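Keeping Well Water and Tap Water Safe After Heavy Rain

We use cookies to improve your visit. By continuing to browse you accept our cookie policy.

Posted March 23, 2019, by Hinata Nomura

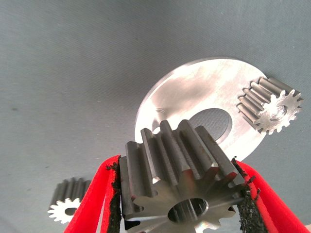
Most water trouble in the older part of Rendirville comes after a storm, when runoff gets into shallow wells and the creek backs up. The steps that follow are for a household on a private well or a storage tank. If you are on the town supply, skip to the part on faucets.

Before you drink it

If the water is cloudy, let it stand in a clean bucket until the dirt settles, then pour it through a coffee filter or a folded cotton cloth. Bring it to a rolling boil for one full minute. Cool it with the lid on and store it in clean containers that close tightly.

Boiling kills germs. It does not take out fuel, farm chemicals or metals. If the water smells of gasoline or has an oily film, use bottled water and call the county.

Checking the well

Look at the cap first. It should sit flat, with no cracks and no gap at the gasket. Soil around the casing should slope away so rain doesn't pool there. Ours had sunk on one side and it took two wheelbarrow loads of clay to fix.

If floodwater went over the cap, don't run the pump until the wiring has been looked at. After that, have the well disinfected and the water tested for bacteria. Test again a week or two later. Write the results on a card and keep it by the pressure tank.

Storage tanks

Drain the tank, scrub the walls with a stiff brush and plain dish soap, and rinse until there are no suds. Ours holds 615 gallons and takes most of a morning. Check the screen on the overflow pipe while you're there. Finlay Lamont found a wasp nest in his last August.

Faucets

Unscrew the aerator and tap out the grit. Soak it in white vinegar for 45 minutes, scrub with an old toothbrush and put it back hand tight. Run the cold tap until it's clear before you turn on the hot. Change the cartridge in any under-sink filter if the flow has dropped, and write the date on the new one with a marker.

Get new tips by email. Enter your address to join our newsletter. You can unsubscribe at any time.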